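Sultari Counter Unit -- break room and staff kitchen robot, by Brorell

Page updated 5 Aug 2018, prices to follow.

Does the put-away jobs on a shared counter. Your kitchen staff still cook, still decide what goes where. Less reaching, less wiping round things. Trial site was the Stutlow staff kitchen, 13 people on the rota. Drawers with a bar handle suit the narrow fingers best -- knobs OK, recessed pulls no.
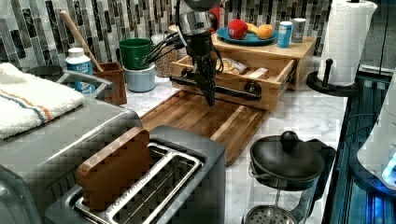
## What changes for staff

- Tidy round moves off the rota, 2 short checks a day instead
- One person per shift trained, takes 90 minutes
- Nobody loses hours, Hermans put that in the contract and so do we

Counter layout stays yours. Trays, boards, plate of fruit, all fine to leave out.
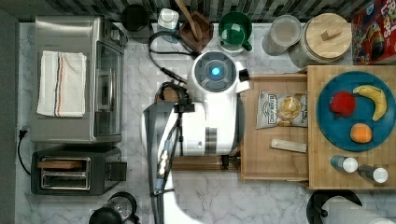

**Who do staff call when it stops mid-job?**
The shift lead first, then our support desk. Si-eun Ko runs the desk and will talk you thru a restart.

Training dates for March: ask Aliki Karras. Spare finger sets in stock, seperate order form.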